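About us

Cilledska looks after bathrooms in serviced flats and small hotels. Cleaning, descaling, shower heads, hoses, seals, the lot. Started in Stukorstead with 2 of us and a van. There are 16 on the team now.

People ask about the robots so, quickly. We run 5 floor machines in the corridors and lobbies at Brustirow. They go out at night, dock themselves, send a report. The booking side is automatic too: guest checks out, job lands on the right phone, no more ringing round at 8 in the morning. Bindu Chacko set all of it up and still gets the calls when a machine sulks by the lift.

What changed for the staff? Less pushing, less walking. No jobs went. Corridor shifts became bathroom shifts, with training, and the pay went up a grade in March. Some liked the old rounds better and said so, fair enough, we kept two of them on days at Nowicki House where there are no machines at all.

Showers are still done by hand. 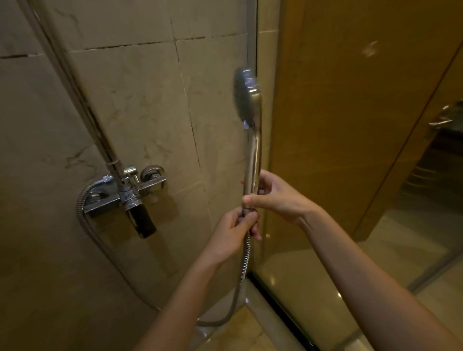
Hand shower and hose, glass-panel stall.

Grout, rails, the back of the mixer, all the fiddly bits. We've looked at machines for it and had one demo. Too slow, and it couldn't get behind a hose. We'll look again. Anything we bring in gets tried by the people who do the job first, and they can say no. They have done, twice.

New starters get a week alongside someone experienced, then their own floor. You dont need to know anything about the machines, the phone app takes ten minutes to learn.

Work with us or get a quote: use the contact form, or ask for Bindu at the Stukorstead office.

Page updated October 19, 2021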